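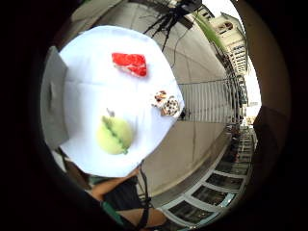

Right, I need a ruling on balcony tablecloths before my other half gets home and makes one for me. We've had the small table out on the balcony since August and I have finally accepted that a bare top looks like the smoking area of a budget hotel. The white cloth is the one I have on at the moment, and against that grey concrete floor I think it lifts the whole place no end, red slab and all. My worry is what happens to it between now and spring. We're high enough up that the railing does nothing whatever about the wind, and the building opposite seems to funnel the weather straight at us. Do I (a) clip it, (b) weight it, (c) buy something wipeable and give up on beauty, or (d) admit that outdoor dining in this country is a hobby for optimists?

Posted by mildew_and_sons, November 6, 2023

____

kettlebank wrote:

D, obviously, but you knew that.

If you insist, clips. The metal sort with a bit of spring in them, two each side. The plastic ones go brittle by the second winter and then you find half of one in a plant pot.

____

Thirdfloorleft wrote:

White cloth on a city balcony, brave. I give it a fortnight before it's the colour of the floor. I had a white one for one summer and washed it more often than I washed myself.

Wipeable, every time. Mine is a Garken one off the roll, cut to size, and yes it looks like a school dinner, but it has survived a curry.

____

mildew_and_sons wrote:

Garken is what my mother has. I'd be eating my tea off my own childhood. Is there anything wipeable that doesn't have lemons on it?

____

Thirdfloorleft wrote:

There's one with olives.

____

pelmet wrote:

I'm going to stick up for the white cloth. Food looks better on it. That's why restaurants go to all the bother. Put the melon, or whatever the round green thing is with the stripe, on a lemon-print wipe-down and it would vanish. On white it looks like you meant it.

As for weights, sew a length of chain into the hem. Curtain people have done this for ever. I did ours with a Kurness kit and it's been fine in everything short of a proper gale. You do have to take the chain out before washing or your machine will sound like a scrapyard.

____

kettlebank wrote:

Hem weights are all very well until a gust gets under and you have a weighted hem coming at your shins. Or over the railing, on to whoever is parked below. Clips keep it on the table, where it lives.

____

pelmet wrote:

In all my years of hem weights I have been struck on the shin precisely never.

____

kettlebank wrote:

Then you don't live in a tall building, do you.

____

pelmet wrote:

Ground floor. Fair enough. Very sheltered.

____

Oddsocks80 wrote:

Can I ask whether that's meat straight on the cloth? The red piece with the white streaks in it, up towards the far edge. If it is, never mind the wind, you want cold water and salt on that cloth tonight. Warm water sets it and then you own a pink cloth.

____

Thirdfloorleft wrote:

Salt does nothing. It's an old wives' thing. Cold soak with biological powder, leave overnight, wash as normal.

____

Oddsocks80 wrote:

I am an old wife and it works.

____

gravelrash wrote:

More interested in the two little patterned things on the right. I'd say the smaller is a fancy cake and the spotty square is a cracker, but I've been wrong about canapés before. Either way I would not leave them that near the edge with pigeons about.

Back to the question. I'd go for a heavier cloth. Most of what's sold for outdoors weighs about as much as a hanky. I paid 80 quid for a Privness canvas one and was mocked for it at home, but it stays put with nothing on it. It also takes two days to dry, so plan your meals.

____

kettlebank wrote:

Eighty quid! For that you could eat indoors in a cardigan.

____

gravelrash wrote:

I also own the cardigan.

____

mildew_and_sons wrote:

I am not spending 80 quid on a cloth for a table that cost less than that. It was a Dekker one, ex-display, and the woman in the shop seemed relieved to see it go.

Current thinking is clips for now and pelmet's chain in the spring if I can be trusted with a needle. The cloth comes in at night whatever I do.

____

Thirdfloorleft wrote:

It won't come in at night. You'll say it will, and then it'll be raining and you'll look at it through the glass.

____

mildew_and_sons wrote:

I've done that twice already.

____

pelmet wrote:

If you do go for the chain, do the corners first and see how you get on before committing to all four sides. And get the lighter one, the heavy one puckers thin cotton.

____

Oddsocks80 wrote:

Cold water. And salt.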